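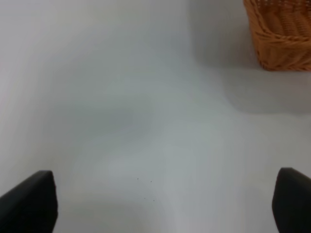

**FOR RELEASE IN AUGUST**

# Singer Said El Idrissi Announces Second Album "Flistutwood" and a Run of 17 Concerts

The singer and songwriter Said El Idrissi will release his second album, "Flistutwood", at the end of August on the independent label Udero. The album has eleven songs and was recorded during last winter and spring. It will be followed by a tour of 17 concerts, which begins in September with two evenings at the Prarnwood, the hall where he played his first paid show.

For the listeners who have waited since the debut, it has been a long time. The first album, "Small Hours, Big Coat", came out almost four years ago, and its slow ballad "Leave the Radio" became a favorite of late-night radio programs. After that there were only two single songs and one guest verse. Many fans have written to the label to ask if a second album exists. It does, and it is finished.

"I had a full album ready two years ago and I did not like it," says Said El Idrissi. "The singing was correct, but I could hear that I was trying to please everybody. So I kept three songs and I started again with the band in one room. It took longer than I promised, and I am sorry for this to the people who were waiting. Now I can listen to it from the first song to the last and I don't want to leave the room."

## The music

"Flistutwood" stays close to the soul and R&B sound of the debut, but it is warmer and more played by hand. Most of the drums are real drums. The organ and the electric piano were recorded at the same time as the voice, and in several songs the first take was kept. On "Two Keys" one can hear the singer laugh before the last chorus, and the band asked that it stay.

The first single, "Borrowed Sunday", is already known to people who came to his shows in the spring. It is a song about two people who have separated and still share the same car. The second single, "Mother Tongue", will come one week before the album. It is sung partly in Darija, and it is the first time that he has recorded in the language of his parents.
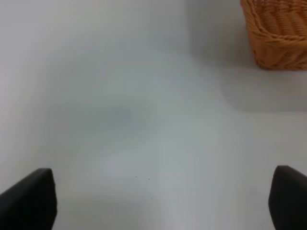 *Said El Idrissi's new album "Flistutwood" is out at the end of August on Udero.*

The closing song, "Seven Minutes for Alaoui", is in fact a little longer than seven minutes. It is dedicated to his first singing teacher, Mrs. Alaoui, who taught him in the back of a music shop when he was a boy and who asked him to sing every scale with his eyes open. The song has no drums and only one guitar. It was recorded in the evening, after the rest of the band had gone home.

The title of the album is the name of the street where the band rented its rehearsal room. The room has since been given to another tenant, and the singer wanted the name to be kept somewhere.

## The concerts

The tour goes to 17 halls and clubs, most of them of small or middle size. The Prarnwood has 320 places when it is arranged with seats, and this is how it will be used on both evenings. Doors open at 7 p.m. and the music begins at 8 p.m. There is no support act at the Prarnwood. On the other dates a local singer will open the evening, and the names will be given by each hall.

The band on tour has five members: drums, bass, guitar, keys and one backing singer. The full new album will be played, together with songs from the debut. The last concert of the tour is also the largest, in a theater with 1691 seats. It will be the biggest room in which Said El Idrissi has sung under his own name.

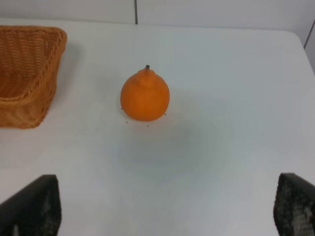 "We discussed if we should go to larger places from the beginning," says the singer. "There were offers. But these songs are quiet in many parts, and I wanted to learn how to play them in front of people who are near to me. When we arrive at the big theater, we will know them well."

Tickets for all dates go on sale at 10 a.m. on the first day of August. They can be bought from the halls directly, and from the Udero web shop. Each person can buy up to four tickets for one concert. People who are on the mailing list of the singer will receive a code by e-mail, and with it they can buy one hour earlier, from 9 a.m. At every hall there are places for wheelchair users, and a companion comes in free. Please contact the box office for these places, as they cannot be booked online.

## Formats

"Flistutwood" will be available as a download, on all usual streaming services, on CD and on vinyl. There is also a limited vinyl edition of 300 copies, numbered and signed, with a printed booklet of the lyrics in both languages. The limited edition is sold only in the Udero web shop and at the concerts, and it will not be pressed again. Orders of the CD and the normal vinyl will be sent in the week of the release.

## About Said El Idrissi

Said El Idrissi began to sing at family weddings and later in the house band of a small club, where he also carried the equipment. He writes his own songs and plays the electric piano. His debut album was released by Udero, and he has stayed with the label since then.

## About Udero

Udero is an independent record label for soul, R&B and jazz. It works with a small number of artists and releases between three and five albums in a year.

## For the press

Review copies of the album can be requested now from the Udero press office, as a stream or on CD. We ask that reviews are not published before the week of the release. The single "Borrowed Sunday" may be played and discussed without any limit.

Said El Idrissi is available for interviews in English, French and Darija until the middle of September, by phone or in person. Requests for the two evenings at the Prarnwood should reach us at least one week before the concert. Photographers can work during the first three songs, without flash.

Press office, Udero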